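Comparing grippers: notes for the second practical

Handout, 25 Nov 2022

Read these notes before you come to the lab. The practical carries on from the October session on joint limits and uses the same arm and the same controller settings. What changes is the gripper.

1. The two grippers

You will work with 2 grippers. The Stalturar is a parallel gripper: both fingers stay square to each other as they close. The Padano is an adaptive gripper, with jointed fingers that fold in when the inner part of the finger meets something first. Both bolt to the same wrist plate. Changing over takes a few minutes if the cable is unplugged before the screws come out. Do not change the gripper with the arm powered.

The Padano is longer, so the tool offset has to be changed in the controller as well. Load the saved file with the gripper's name on it. If you forget, the arm will drive the fingertips into the work surface, and the first sign will be a force stop on the way down.

2. What we want to find out

A gripper that does well on blocks may do badly on household things. The usual test parts are rigid, have flat sides and sit still when touched. We want to see how each gripper copes when the object is soft, when it rolls, and when there is no obvious place to take hold of it. We are not interested in speed this time. Leave the speed slider where it is.

3. Method

Each group makes 10 attempts per object with one gripper, then changes over and repeats the whole set. An attempt goes as follows.

Place the objects by hand with clear space between them.
Start the arm from the home position.
Approach from above, close, lift to the marked height and hold.
Write down the result before you open the fingers.

A grasp counts as held if the object is still in the fingers after 8 seconds. If it slips but does not fall, write "slipped" and describe which way it moved. If the fingers close on nothing, write "missed". Do not repeat an attempt because it looked unlucky.

4. Choosing the grasp point 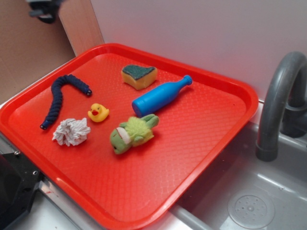
Long curved objects should be taken near the middle of the curve, with the fingers across the length. Taken at one end, they swing when lifted and the weight pulls them round. For soft toys, aim for the thickest part of the body. Crumpled paper changes shape every time it is gripped, so expect the later attempts to differ from the early ones, and use a fresh piece when you change gripper.

Bottles lying on their side tend to roll as the first finger touches. Line up the fingers so that they close from both sides at once. The overhead camera gives a fair idea of the angle, but shiny surfaces can upset the edge finding in the Alham software. Check the drawn outline on the screen before you accept it.

5. Writing up

Give one table per gripper and one paragraph on each object. The method for working out the error bars is in chapter 13 of the Ntuli course reader. Include the failed attempts, and hand in your raw sheets with the report.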